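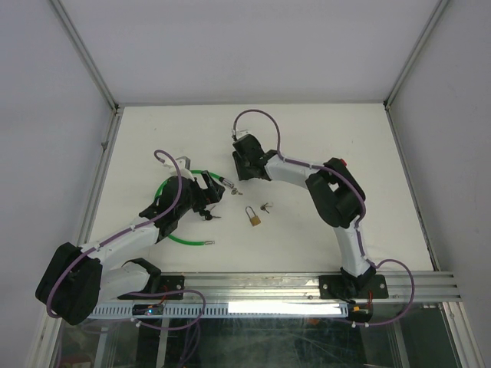

Home | Talks | Comics | Shop | About

Small Press Notes
Speaker notes, posted in May by the editor

Lettering your own comic — notes for the Tuesday evening talk at Flendine

Start at 7 even if people are still coming in. Say where the handouts are. Questions at the end, but stop me if a word makes no sense.

Opening. I lettered all 172 pages of Gurkar myself, and the first chapter had to be done over. Hold up the old printing and the new one. Let them pass both around while I talk.

Slide 2. What went wrong in chapter one. I drew the panels first and fitted the words in afterward. Balloons ended up over hands and faces. On the market page the reply sits higher than the question, so people read it first. Read that page out loud in the wrong order. It usually gets a laugh, so wait a moment before going on.

Slide 3. Rough in the words at the thumbnail stage. I write the full line in pencil, at close to final size, before I draw any figures. If a line won't fit, cut the line. Show the thumbnail for the boat scene, where a long speech came down to three words.

Slide 4. Who speaks first goes on the left. If the drawing won't allow that, put the first speaker higher. Mention crossed tails and how to get rid of them — usually by swapping the figures, sometimes by splitting the panel in two.

Slide 5. Hand or font. I letter by hand on a separate sheet and scan it in. Ban was done with a font made from my own alphabet, and it saved me most of a month. Be fair to both. The font looks stiff in the shouting scenes, and I redrew those words by hand. Don't get into software here, it eats the whole hour.

Slide 6. Sound effects. Draw them with the art, in the same ink. Show the door slam from Gurkar, then the version with a typed effect. Don't say which I prefer until they've had a look.

Slide 7. Print test. Print one page at final size and read it at arm's length. The Gitance anthology ran smaller than I expected and my thin letters filled in. Ask for the trim size before inking anything.

Exercise, if there's time. Hand out the page with blank balloons. Work in pairs. Take 2 or 3 pages from the room and put them under the document camera.

Leave the last ten minutes for questions. Someone will ask about pens. The list is on the back of the handout.

Contact: use the form on the About page
© Small Press Notes. Back to top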